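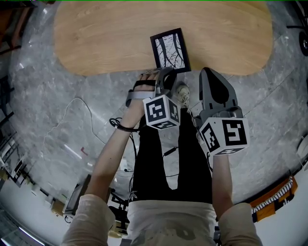

생활 공간 정리와 소품 배치
2강 강의 노트: 작은 액자를 탁자 위에 세우기
강사: 메크데스 보갈레 (Mekdes Bogale)
작성일: 2018년 1월 19일

읽기 전에

지난 강의에서는 방을 비우는 순서를 배웠습니다. 오늘은 비운 다음에 물건 하나를 다시 놓는 일을 배웁니다. 물건은 작은 탁상용 액자입니다. 벽에 거는 액자는 4강에서 따로 하겠습니다.

한국어는 저의 모국어가 아니기 때문에, 이 노트에서는 같은 물건을 항상 같은 단어로 쓰려고 했습니다. 먼저 단어의 뜻을 정하고 시작합니다.

틀: 그림이나 사진을 둘러싸는 네 변. 
그림면: 틀 안에서 그림이 보이는 부분.
받침 다리: 액자 뒤에 붙어서 액자를 세우는 부분.
앞선: 사람이 주로 서는 쪽에서 가장 가까운 탁자의 가장자리.
바닥 무늬: 타일, 나무, 장판 등의 표면에 보이는 모양.

한국어에서 "액자"라는 말은 틀만 가리킬 때도 있고 사진까지 포함할 때도 있습니다. 이 노트에서 액자는 사진까지 포함한 전체입니다. 지난 학기에 이 점을 설명하지 않아서 과제를 잘못 이해한 분이 있었습니다. 저의 잘못이었습니다.

1. 탁자의 모양을 먼저 봅니다

직사각형 탁자에서는 액자를 어디에 놓을지 정하는 것이 비교적 쉽습니다. 변이 똑바르니까 액자의 아랫변을 탁자의 변과 나란히 하거나, 모서리에서 조금 돌려서 놓으면 됩니다. 그런데 요즘은 둥근 탁자, 그리고 콩 모양의 탁자도 많이 씁니다. 콩 모양 탁자는 한쪽이 볼록하고 다른 한쪽이 안으로 들어가 있습니다. 여기에서는 나란히 할 변이 없습니다.

저는 이런 탁자에서 다음과 같이 합니다. 먼저 사람이 주로 서거나 앉는 자리를 정합니다. 그 자리에서 탁자를 보고, 가운데를 눈으로 찾습니다. 액자는 가운데에 정확히 놓지 않고 오른쪽이나 왼쪽으로 조금 옮깁니다. 손바닥 하나의 폭이면 충분합니다. 그 다음에 액자를 사람 쪽으로 살짝 돌립니다. 곡선이 있는 탁자에서는 이 작은 회전이 자연스럽게 보입니다.

수업에서 자주 나오는 질문은 "왜 가운데가 아닙니까"입니다. 가운데에 놓아도 틀린 것은 아닙니다. 다만 탁자에 액자 하나만 있고 그것이 가운데에 있으면 분위기가 엄숙해집니다. 추모하는 자리처럼 느끼는 분도 있습니다. 그런 느낌을 원하시면 가운데에 놓으십시오.

2. 앞선과의 거리

액자를 앞선 가까이에 놓으면 작은 그림도 잘 보입니다. 하지만 떨어질 위험이 있습니다. 멀리 놓으면 안전하지만 작은 액자는 넓은 탁자 위에서 잃어버린 물건처럼 보일 수 있습니다.

제가 쓰는 방법은 손가락 재기입니다. 손가락 네 개를 붙여서 앞선과 액자의 아랫변 사이에 넣어 봅니다. 손가락 네 개가 들어가면 그대로 둡니다. 들어가지 않으면 뒤로 밉니다. 아이나 고양이가 있는 집에서는 손 하나의 길이만큼 뒤로 보내십시오.

탁자 아래의 바닥이 돌이나 타일이면 이 거리를 더 엄격하게 지켜야 합니다. 유리가 끼워진 액자는 딱딱한 바닥에서 한 번에 깨집니다. 저는 레둔홀름(Redunholm)에서 교육용 방을 준비하다가 액자를 한 개 깨뜨렸고, 그 후 일주일 동안 의자 밑에서 작은 유리 조각을 찾았습니다. 카펫이 있었으면 괜찮았을 것입니다.

3. 색의 관계: 밝은 나무, 검은 틀, 회색 바닥

색은 세 층으로 나누어 생각합니다. 가장 아래는 바닥, 중간은 탁자, 가장 위는 액자입니다.

바닥이 회색이고 대리석 같은 무늬가 있으면 바닥이 이미 많은 것을 보여 주고 있습니다. 흰 줄이 여기저기로 지나가고, 빛도 반사됩니다. 이런 바닥 위에는 무늬가 조용한 탁자가 좋습니다. 참나무 색의 밝은 나무는 결이 가늘고 한 방향으로 가기 때문에 바닥과 싸우지 않습니다.

탁자가 밝으면 검은 틀은 뚜렷하게 보입니다. 크기가 작아도 눈이 먼저 그쪽으로 갑니다. 흰 틀이나 나무색 틀을 밝은 탁자에 놓으면 부드럽지만, 멀리서 보면 거의 사라집니다. 어느 쪽이 좋은지는 방에서 액자가 무슨 역할을 하는지에 따라 다릅니다.

주변 가구도 봅니다. 방의 다른 곳에 검은색이나 어두운 색의 가구, 예를 들어 어두운 선반이나 검은 의자가 있으면 작은 검은 틀은 외롭지 않습니다. 같은 색이 멀리에서 대답하는 것과 비슷합니다. 이 표현이 한국어로 맞는지 모르겠지만 학생들은 이해한다고 했습니다.

4. 그림면의 내용

작은 액자에는 단순한 그림이 맞습니다. 사람이 열 명 나오는 가족사진은 작은 틀 안에서 얼굴을 알아보기 어렵습니다. 나뭇가지, 잎 하나, 창문, 빈 그릇 등은 작아도 잘 읽힙니다.

특히 흑백의 나뭇가지 사진은 초보자에게 권하고 싶습니다. 밝은 배경에 어두운 가지가 갈라지는 모양은 선으로만 되어 있고, 선은 크기를 줄여도 남습니다. 어떤 계절에도 놓을 수 있지만 저는 겨울에 더 좋아합니다. 12월에 거리의 나무를 보고 집에 들어와서 같은 모양을 탁자 위에서 다시 보는 것이 즐겁습니다.

흑백 사진을 고를 때 확인할 것:

배경이 충분히 밝은가
가지가 그림면의 네 변에 모두 닿지 않는가 (한 변은 비어 있으면 숨을 쉴 수 있습니다)
팔을 뻗은 거리에서도 무엇인지 알 수 있는가
틀의 검은색과 사진의 검은색이 크게 다르지 않은가

마지막 항목은 인쇄에서 문제가 됩니다. 집에 있는 프린터는 검은색을 갈색이나 푸른색 쪽으로 인쇄하는 경우가 많습니다. 사진 가게에서 작은 크기로 한 장 뽑으면 이 문제가 줄어듭니다. 수업에서 쓰는 인쇄지는 한 장에 200원으로 계산합니다. 실습용 액자는 한 개에 3000원이고, 자기 액자를 가져오시는 분은 내지 않습니다.

5. 위에서 보기, 앉아서 보기

액자를 놓은 후에 대부분의 사람은 서서 한 번 보고 끝냅니다. 그러나 낮은 탁자 위의 액자는 보는 높이에 따라 아주 달라집니다. 서서 내려다보면 틀의 윗변이 두껍게 보이고 그림면은 짧아 보입니다. 소파에 앉으면 그림면이 제대로 보이지만, 이번에는 유리에 창문이 비칠 수 있습니다.

그래서 다음의 순서로 확인합니다.

방의 문에서 봅니다. 액자가 있다는 것을 알 수 있으면 됩니다. 내용은 몰라도 됩니다.
탁자 바로 앞에 서서 봅니다. 앞선과의 거리를 다시 확인합니다.
앉아서 봅니다. 빛이 반사되면 액자를 조금 돌립니다.
다시 서서 봅니다. 돌린 것이 너무 심하지 않은지 봅니다.

뒤로 조금 기운 액자는 서 있는 사람에게 친절합니다. 기울기는 받침 다리가 정하는데, 싼 제품은 다리가 한 각도로만 열립니다. 그 경우에 다리 밑에 종이를 접어 넣지 마십시오. 처음에는 괜찮은데 며칠이 지나면 미끄러집니다. 다리가 없는 액자는 책받침대를 써서 세울 수 있습니다.

6. 탁자 주변의 바닥

이 부분은 강의 계획서에 없지만 넣었습니다. 탁자 위를 아무리 잘 꾸며도 바닥에 전선이나 작은 물건이 남아 있으면 눈이 아래로 내려갑니다. 반사가 있는 바닥에서는 더욱 그렇습니다.

얇은 흰색 전선은 회색 바닥에서 생각보다 잘 보입니다. 벽을 따라 보내는 것이 제일 좋고, 불가능하면 가구의 뒤쪽으로 한 번만 지나가게 합니다. 구불구불하게 남은 길이는 느슨하게 감아서 묶습니다. 전선은 발에 걸리는 물건이기도 합니다. 탁자 다리에 전선이 걸린 상태에서 누가 당기면 액자가 먼저 넘어집니다.

작은 물건은 바구니에 모았다가 나중에 분류합니다. 1강에서 배운 방법과 같습니다. 바구니의 물건을 탁자 위에 올려서 분류하지 마십시오. 액자를 위해 비운 탁자가 다시 작업대가 됩니다. 저도 집에서 자주 이 실수를 합니다.

책상과 모니터가 같은 방에 있는 경우에는 모니터의 방향도 생각해 보십시오. 켜진 화면의 빛이 액자의 유리에 들어오면 저녁에는 그림 대신 화면이 보입니다. 모니터를 옮길 수 없으면 액자 쪽을 돌립니다.

7. 닦기와 옮기기

유리는 마른 부드러운 천으로 닦습니다. 세정액을 쓰고 싶으면 천에 뿌리고, 유리에 직접 뿌리지 않습니다. 액체가 틀과 유리의 사이로 들어가면 사진의 가장자리가 물결처럼 변합니다. 검은 틀은 먼지가 잘 보이니까 윗변을 먼저 닦으십시오.

옮길 때는 두 손으로 틀의 양쪽 변을 잡습니다. 윗변만 잡고 들면 오래된 액자는 모서리가 벌어집니다. 나무 탁자 위에서 밀어서 옮기면 표면에 긁힌 선이 생깁니다. 결의 방향과 다른 긁힘은 아주 잘 보입니다. 들어서 옮기고, 아랫변부터 조용히 내려놓습니다. 아랫변에 얇은 펠트를 붙이는 것도 좋은데, 양쪽의 두께가 같아야 합니다.

8. 실습

실습은 2명이 한 조로 합니다. 한 사람이 놓고 다른 사람이 봅니다. 보는 사람은 "왼쪽으로", "뒤로", "조금 돌려서"와 같은 짧은 말만 합니다. 좋다, 나쁘다는 말은 끝난 후에 합니다. 시간은 22분이며, 중간에 역할을 바꿉니다.

모게스(Moges) 반은 둥근 탁자를 쓰고, 스케리스(Skeris) 반은 직사각형 탁자를 씁니다. 다음 시간에는 서로 바꿉니다. 두 반의 결과를 비교할 것이므로 액자는 같은 것을 사용해 주십시오.

실습 중에 적을 내용:

처음에 놓은 자리와 마지막 자리 (간단한 그림으로)
앞선과의 거리 (손가락으로)
액자를 돌린 방향
앉았을 때 반사가 있었는지
상대방과 의견이 달랐던 점

그림은 잘 그리지 않아도 됩니다. 탁자의 외곽선과 액자를 나타내는 짧은 선 하나면 저는 읽을 수 있습니다.

9. 과제

집에 있는 탁자나 선반을 하나 골라서 액자 하나를 놓으십시오. 일주일 동안 그대로 두고, 가족이나 같이 사는 사람이 액자를 옮겼는지 적어 주십시오. 옮겼다면 어디로 옮겼는지가 중요합니다. 그 사람에게 이유를 물어보아도 좋지만 원래 자리로 돌려놓으라고 하지는 마십시오. 혼자 사시는 분은 자신이 옮긴 것을 적으시면 됩니다.

한 쪽을 넘지 않게 써 주십시오. 손으로 쓴 것도 받습니다. 델란스(Dellance) 교육실의 입구에 있는 과제함에 넣거나 다음 강의 때 저에게 직접 주시면 됩니다.

다음 강의 준비물: 높이가 서로 다른 소품 두 개, 자, 연필, 부드러운 천. 꽃병을 가져오실 분은 물을 비우고 가져와 주십시오.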